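Plunell Community Help > Manipulation and Learning > Evaluation methods

Reporting success rates when the policy grasps by the leaf

Posted by Urov

Our group is preparing a short report on a pick-and-place study and would be grateful for advice on how the results should be scored. The task is to move artificial fruit from a countertop into a bowl. The policy was trained by imitation on 202 demonstrations and takes wrist camera images and joint positions as its input. It was then evaluated over 30 trials, with the fruit laid out afresh before each one.

The difficulty concerns the bunches of grapes. In the demonstrations, operators were asked to close the gripper on the body of the bunch. In 6 of the trials the policy closed on the leaf at the top instead, lifted the whole bunch by it and placed it in the bowl. The written protocol defines success as "the object is at rest inside the bowl and the gripper is open". Under that wording all of these trials pass. One member of the group holds that they should be counted as failures, as the grasp was not the one that had been taught. Another holds that the protocol was fixed in November, before any trial was run, and should be applied as it stands.

We should like to know which of these positions is usual, and whether there is an accepted way of reporting both. We are also unsure whether a trial in which the leaf slips and the policy tries again ought to be treated differently from one in which the first attempt holds. The protocol is silent on second attempts and sets only a time limit.

Posted by Colm Mac an tSaoi

The protocol should be applied as written. A success criterion that was fixed before the trials has value precisely for cases of this kind, and a change made after the results are known will be hard to defend to a reviewer. The headline figure should therefore include the leaf grasps.

It does not follow that the matter should be left out of the report. The usual course is to keep the outcome and the manner of grasping as two separate columns. The outcome is scored against the protocol. The manner is scored from the recordings by a person who did not run the trial, using a short list of categories agreed beforehand: body, stem, leaf, other. Where two scorers are available, both should work through all the recordings and their level of agreement should be stated. A reader who cares only whether the fruit arrives can use the first column, and a reader who is interested in what the policy has learned can use the second.

Second attempts may be handled in the same way. If the protocol sets a time limit and says nothing about attempts, a retry within the limit is a success. The number of attempts should be recorded for each trial and given in the table. I would not report a mean here, as a few long trials will distort it; the plain counts are easier to read.

There is one further point to settle before the report is written. The demonstrations should be checked for leaf grasps. An instruction to operators is not evidence of what they did, and a few careless demonstrations may be enough to account for the behaviour. The check is tedious but need only be done for the episodes that involve grapes. If none is found, the report may say that the grasp did not appear in the training data, and that is a much stronger statement than the one you are able to make at present.

I would also advise some caution about the word "learned". The leaf stands above the fruit and is the first part a descending gripper meets. A small error in height is sufficient to produce a leaf grasp without any preference on the part of the policy. To separate the two explanations, a further set of trials could be run with the leaf removed, or with the bunch laid flat. At Kinnear we ran 16 such trials for a similar question and found the number adequate for a first indication, though not for a firm claim. These should be reported apart from the original set and should not be pooled with it.

Posted by Simby

Agree with the above. We just put a note under the table and the reviewers accepted it. Check your gripper height calibration as well - ours had drifted and we spent a long time blaming the network.

Posted by Urov

Thank you both. We shall keep the November criterion for the main figure and add the second column. The grape demonstrations have not been reviewed since they were collected, and that will be done first. The calibration will be checked before any further trials are run. For the benefit of later readers, the arrangement in question has the green bunch upright, with the fingertips at the leaf.

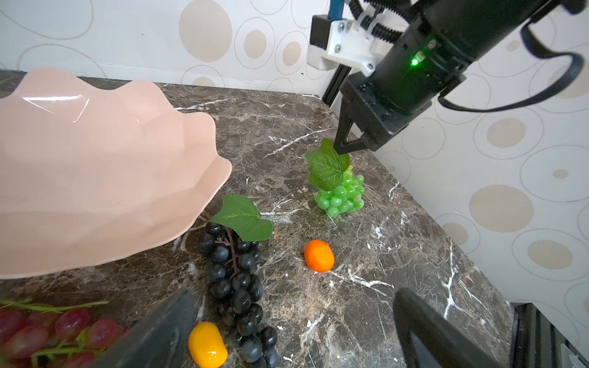
Related topics

Choosing a time limit for tabletop trials
Agreement between scorers when there are few recordings
Pooling trials run before and after recalibration
Wrist camera only, or wrist and overhead together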